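Home | Download | Guide | FAQ | Forum

Section 2: Locking a Folder with Cidedero

If you share your computer with family or coworkers, you probably have a folder or two you'd like to keep to yourself, and I'm happy to say that Cidedero makes this very easy (even if you've never tried anything like it before!). Get yourself a cup of coffee and take the steps in order.

1. Open Cidedero and click New Vault. Pick a drive with plenty of free space, at least double the size of the folder you want to lock.

2. Type a password of 8 characters or more, then type it again. Please write it down somewhere safe, and I don't mean in a text file on your desktop.

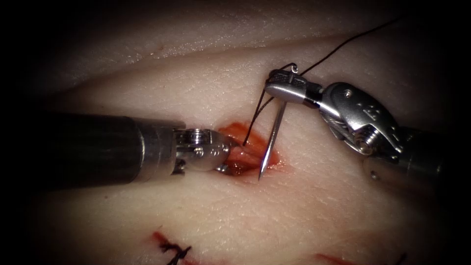

3. Drag your folder into the vault window and wait for the green bar to fill. A folder with over 2,000 files can take a good few minutes, so let it run and don't close the lid of your laptop.

CAUTION: Never rename the vault file while the bar is moving. You could lose whatever hasn't been copied yet.

4. Click Lock. The folder disappears from your file list, and searching for it by name won't bring it up either.

NOTE: The free edition holds 200 MB per vault. If your folder is bigger than that, split it between two vaults and give each one its own password,

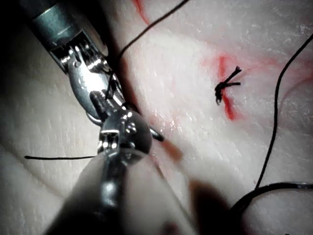

or move the larger files, videos usually, to an outside drive first. I keep my own vaults small anyway, as they open so much faster that way.

5. To get everything back, double-click the vault, enter your password and choose Restore.

Contact Urnero Support | Copyright Urnero Software | Back to top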